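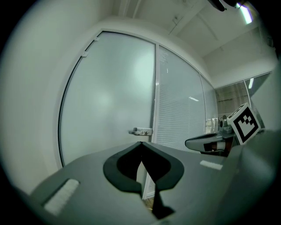 What is the best way to get to know a town you have just moved to?
Walk it, on the same few streets, at the same time of day, until people start nodding at you.

I moved to Udell two years ago knowing the name of my street and the way to the grocery store. I had a car, a phone full of maps, and a list of places that a website told me I had to see. I drove to all of them in one weekend. By the end of it I had eaten two good lunches and could not have told you which way the river ran.

Then the car went into the shop for 17 days (a part had to come from somewhere far away, and then the wrong part came), and I started walking to work. It changed everything! I know how that sounds. Walking is the least exciting hobby a grown person can have, and I have become the sort of person who brings it up at dinner. But I would like to make the case for it anyway, and in particular for the dull kind, the same route over and over.

Most advice about walking tells you to explore. Take a new turn every day, get lost, surprise yourself. I like getting lost as much as anyone, but I think that advice is wrong for somebody new. When everything is new you can't see what has changed. On my fifth or sixth trip up Mill Street I noticed that the bakery put its chairs out later when it was cloudy. On my twentieth I noticed a plum tree behind the tire shop, and by then it was dropping fruit all over the sidewalk. I had walked under it every morning and missed it completely. A tree! With plums!

And the people. There is a man with two brown dogs who crosses at the post office, and a woman who sweeps the steps at Đặng, the noodle place on the corner, before it opens. For weeks we looked past each other the way strangers do. Then one day she said "late today," and I was, and I laughed all the way up the hill. I eat there more than I should now. The broth is wonderful and so is the pickled mustard, which they will give you in a bigger bowl if you ask.

My route is 85 minutes there and back, which is long, I admit. It goes down Mill, across the footbridge, along the back fence of the old Rarnier works and up the stairs by the library. Some friends have told me they would love to do the same but don't have the time, and I believe them. Plenty of people live too far out, or on roads with no sidewalk at all, or start work at an hour when nobody wants to be crossing a bridge in the dark. Towns could do a lot more here. Udell spent years arguing over parking spaces downtown and there are still 300 yards of Canal Road where you walk in the gutter with trucks going by your elbow. Fix that stretch and I promise you would see strollers on it by September.

But a short walk works too. Go 5 blocks and come back. Go to the mailbox that isn't the closest one. What matters is that it is the same 5 blocks, and that you leave the headphones at home some of the time. I lasted a month with podcasts before I gave them up in the mornings, and I can't remember a thing from any of them, while I can still tell you what color the Wuredetti sign was before they repainted it (a sort of tired mint green, and I miss it).

I have the car back, of course, and I use it for big shopping and bad snow. It is a fine car. Last week I drove up Mill Street with the windows down and went by the bakery, the tire shop and the noodle place in less time than it takes to tie a shoe, and I didn't catch whether the plums were ripe. I went back on foot that evening to check. Another week, I think, and I'm bringing a bag.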